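FOR IMMEDIATE RELEASE

Erkomo opens second tableware lending shop, in Rerivier

Borrow a full tea service for a weekend. Bring it back dirty if you want.

RERIVIER, December 8, 2019 - Erkomo, the shop that lends plates, cups, teapots and serving dishes the way a library lends books, opens its second location today at 309 Rerivier Road, in the former shoe repair next to the bus turnaround. Doors open at noon. Tea all afternoon, free, courtesy of Tsegaye, the importer up the street.

The new shop starts with 528 pieces on the shelves. Most came from house clearances, a few from a hotel that closed its dining room, the rest from people who inherited more china than they have cupboards for. Anyone with a membership can borrow. No deposit on everyday pieces. Deposit on the fancy stuff, listed below.

"People kept getting two buses to come see us and then two buses back with a box of cups on their lap," said founder Sze-wing Cheung. "Somebody was going to get hurt, or at least a gravy boat was. So we looked on this side of the river. The shoe repair place came up and we took it the same week. It smelled of glue. It still smells of glue a little bit."

The first Erkomo, on the market side, stays open with the same hours as before. Pieces borrowed at one shop can go back to either.

How borrowing works

Sign up at the counter or through the Clasus booking page. Bring something with your address on it. Membership runs a year from the day you join, covers everyone in your household, and does not renew by itself.

Pick what you want, or tell us how many people are coming and we'll put a set together. Matching sets go fast in December. Mixed sets don't, and they look better on a big table anyway, in our opinion. Loans are 7 days. Longer if nobody's waiting, just call.

Everything goes out in padded crates with a packing sheet taped inside the lid. Please put things back where the sheet says. Cups on their side, never stacked. Lids wrapped seperately from pots.

Washing: optional. We rewash everything that comes back no matter what, so a quick rinse is plenty. Do scrape the plates. Do not put gold-rimmed pieces in the dishwasher or the microwave.

Breakage: happens. Tell us, don't glue it yourself. First broken everyday piece on any loan is on us. After that there's a small charge by category, posted at the counter. Keep the bits, even the small ones, and send them back in the crate.

Teapots, teapots

The Rerivier shop will carry the larger teapot collection of the two. This was not the plan. The plan was an even split, but the market shop is short on deep shelves and teapots need deep shelves, so across the river they went.

There are brown everyday pots, tall coffee pots people keep asking for as teapots (go ahead), cast iron, enamel for outdoors, and a shelf of stoneware pots with side handles. Some pour well. Some drip, and the ones that drip have a tag that says so.

Hemant Shakya looks after the pots. He fills each one to the top, pours it out over a tray and writes down what it does. Temperature it holds after half an hour goes on the tag too. He would like it known that a dripping pot can sometimes be cured with a dab of butter under the spout, and that he did not invent this.

"A lot of pots get thrown out for a bad lid," Shakya said. "The pot's fine. It's just lost its lid, or the lid's chipped, and it sits in a cupboard for years. Bring it in. I have a drawer of lids. I might have yours."

The lid drawer is open to anyone, members or not. Bring the pot, not a measurement. Measurements never work, the rims are not round. If a lid fits, you can keep it. A donation is nice but not required.

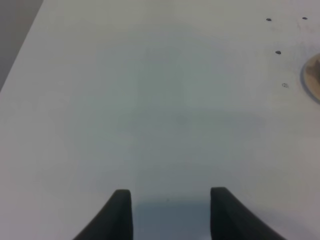
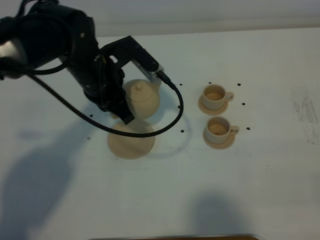 White tabletop in both photos. Beige teapot in the second.

Opening day, hour by hour

Noon: doors. No ribbon. There was going to be a ribbon.

12:30: short hello from Sze-wing Cheung, and a word from Mihret Nigatu of Tsegaye about the teas being poured. Black, green, a roasted barley for anyone off caffeine, and a spiced one with a lot of ginger in it.

1:00: packing demo. How to get a dinner service into a crate and out the other end in one piece. Much more popular at the market shop than we expected so we're running it again at 3:00.

2:00: lid drawer with Hemant. Bring pots. Please empty them first.

4:00: kids' table laying contest, ages up to whatever. Forks provided. Prize is cake.

5:00: close. Regular hours start tomorrow.

The front step is low but it is a step. There's a ramp, ask at the door or knock on the window and someone will put it down. Strollers can go in the side passage.

Holiday loans, read this if you're hosting

December is the busy month. Last year the market shop ran out of large platters well ahead of the holidays and had to send people home with roasting trays and an apology. To avoid a repeat:

Holiday bookings open at both shops this afternoon and on Clasus at the same time. Big platters, tureens and punch bowls are limited to 2 per household until the end of the month. Gravy boats, no limit. We have a silly number of gravy boats.

If you book and then don't need it, please cancel. A phone call, a message, a note through the door, anything. Somebody else wants that tureen.

Pickup for large orders is from the back door on the lane, where you can pull a car up. Don't block the bakery. They have been very patient with us during the move.

Deposits apply to: silver plate, crystal, anything in the locked cabinet, and the fish kettle. You get it back when the piece comes back, in cash or to your card, your pick.

Community tables

Schools, shelters, faith groups, tenant associations and anybody putting on a free meal can borrow without a membership, and for longer. Just ask. There's a one-page form. It used to be four pages and we got complaints, fairly.

Azlan Wattimena runs the monthly supper at the Rerivier hall and has been borrowing from the market shop since spring. Before that, paper plates.

"It changes how long people sit," Wattimena said. "With paper they eat and they're up and looking for a trash bag. Put a real plate down and a cup with a saucer and they're still there when we want to stack the chairs. I've had to start asking people to leave. I don't mind that."

The hall supper will be the first community loan out of the new shop. Soup bowls, mostly. Any group that wants in for January should get the form back before the holidays so crates can be packed ahead.

What we take, what we don't

Donations accepted at Rerivier during open hours. Not on the step overnight please, there are foxes and also people who trip.

Yes: plates, bowls, cups with or without saucers, saucers with or without cups, teapots, jugs, platters, serving spoons, cake stands, odd lids.

No: chipped on the rim, plastic, travel mugs, promotional mugs, anything with a hairline crack you can feel with a fingernail. Knives only if wrapped. No more gravy boats, thank you.

Older painted pieces are checked before they go on the shelf. If we're not sure a glaze is okay for food, it goes in the display window or to the mosaic class, not on a loan. Donors who want a piece back if we can't lend it should say so at the counter, and it'll get a blue sticker.

About the shop fit-out

The shelving is secondhand, from a closed stationery store. Svend Hedegaard built the counter and rehung the back door, which used to open the wrong way into the lane. The sink is new, the only new thing in the building apart from the kettle. Floor is the original. Mind the dip by the window.

"I told them level the floor or build the shelves to fit it," Hedegaard said. "They didn't have the money for the floor. So every shelf on the left side has a wedge under it. Don't kick the wedges."

There is room upstairs, unheated for now. A mending class is planned up there once it's warm enough to hold a brush. Names are being taken at the counter. No date yet, please don't call to ask for the date, we'll call you.

About Erkomo

Erkomo lends tableware to households and groups from two shops, one by the market and one in Rerivier. It is paid for by memberships, small breakage charges and the odd sale of doubles. Staff at both shops can help with planning a table, large or small, and will be honest about wether you need a soup tureen.

Press

Photographers welcome any time after noon. Please don't stand on the crates. Sze-wing Cheung is available for interviews at the shop until close, after that by phone through the counter. Hemant Shakya will talk about teapots for as long as you like, so plan for that.

Contact: Erkomo press desk, 309 Rerivier Road. Ask for Sze-wing.

###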